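I went to the open day at Gidey expecting to be bored by lunch, and I stayed until they turned the lights off. So take this as the opinion of somebody who was won over by a vegetable.

The lab is out past the rail yard in Fomudport, and they'd set up the simulator on a big screen in the front room, with folding chairs and very bad coffee. Maj-Britt Sæther ran the demo. The job sounded almost silly when she read it out: two arms, two plates, one squash. That was it! People near me were already looking at their phones.

But I've come to think small, dull jobs are exactly what these companies should be showing us. I've been to the other kind of open day (the dancing, the backflips, the fog machine) and I couldn't tell you one thing I learned there. A pattypan squash is lumpy and wavy all the way around the rim, and there's no handle on it. Think about how you'd pick one up. I bet you can't say where your thumb goes.

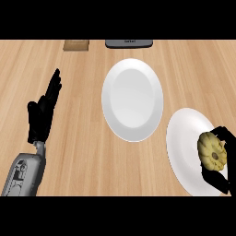 Maj-Britt told us they had run the task 2135 times in simulation before the open day, and that 1612 of those counted as good. A man behind me said that seemed low. I thought it was wonderful – when did you last hear anyone at a demo volunteer their failures? She even put up a few of the bad ones, and the room woke up right away. Kids were yelling advice at the screen!

My one gripe is with Halvard Holmgren's talk afterward, which jumped from squash to robots running whole restaurant kitchens in about the time it took me to find a cookie. Come on. A simulated table has no steam, no spilled soup and no cook squeezing past you with a hot tray. I'd have liked 38 minutes on that gap and a lot less on the future of dinner.

Still, I'm going back in March, when they plan to try the same task on real arms. I want to see it fumble a few. And I'm bringing my own squash, in case they'll let me pick the lumpiest one.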